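Datasets > Household chores > Prunaren > README

# Prunaren: fruit onto a plate, fruit off a plate

Prunaren is a small set of recordings of a chore that takes a six-year-old ten seconds and a robot most of a grant. Fruit is moved between a plate and whatever the plate is sitting on. We collected it to find out whether a two-finger gripper can be trusted with somebody's groceries. Current status: supervise it.

## What's in it

- 406 episodes, split into 19 sessions
- hand-held gripper recordings, with a wrist view for each
- a text file of notes per session, of varying patience

Objects are mostly citrus and small tomatoes, with a grape now and then. All of them were bought for eating. The surfaces are ordinary household ones and the rooms were left the way people live in them. We didn't do any tidying for the benefit of the model, which will have to get used to it.

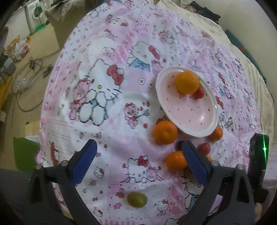

*Tangerines and cherry tomatoes, some plated, with one grape on its own. Patterned sheet.*

## Why patterned cloth

Earlier work in our group used a gray table. Policies trained on it did very well on gray tables. Put one over a bedsheet covered in cartoon cats and it would reach for a printed bow with total confidence, close on cotton, and lift a small tent. Shirin Safavi logged this as "successful grasp, wrong universe," and the label stuck long enough to end up in the code (`grasp_wrong_universe`, boolean, see below).

Soft surfaces bring their own trouble. A tangerine on a mattress sits in a dent. Push down to get under it and the dent gets deeper, the neighbors roll in, and your clean single-object scene is now a fruit salad.

## Fields

`session` integer, 1 to 19
`episode` integer, restarts at 0 each session, sorry
`goal` "onto", "off" or "swap"
`grasp_wrong_universe` true if the fingers closed on a picture of something
`bruised` true if Aníbal Barreto wouldn't eat it afterwards
`notes` free text

The `bruised` field has one annotator and his standards drift upward after lunch. Treat it as a hint.

## Baseline

We trained the Nygård policy on everything except three held-out sessions and ran it for 200 trials. Large fruit went fine. Cherry tomatoes were dropped often, and a grape was either missed or made into a different product. Stems help people and confuse the policy, which likes to pinch the leaf and leave the tomato where it was. Logs are in `runs/neltonau/`.

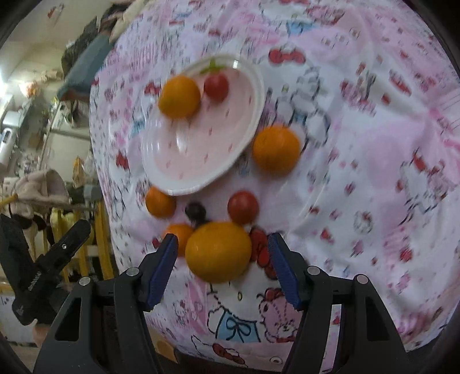
**Can I use this to train a robot that clears the table?**

It will get you partway, to a robot that moves fruit slowly and needs someone in the room. Plates, cups and cutlery are not covered, and nothing in the set teaches a policy what to do with a plate that has food stuck to it.

## Known problems

- Session 7 has its clock set wrong. The order within the session is right.
- Some plates are shiny enough to put a glare patch where a fruit might be. We kept these.
- "swap" was added in September, so the early sessions have none.
- The Grornerier loader reads `episode` as a unique ID and will quietly overwrite things. Use the script in `tools/`.

Corrections go to Shirin. Complaints about the `bruised` labels go to Aníbal, who will want to see the fruit.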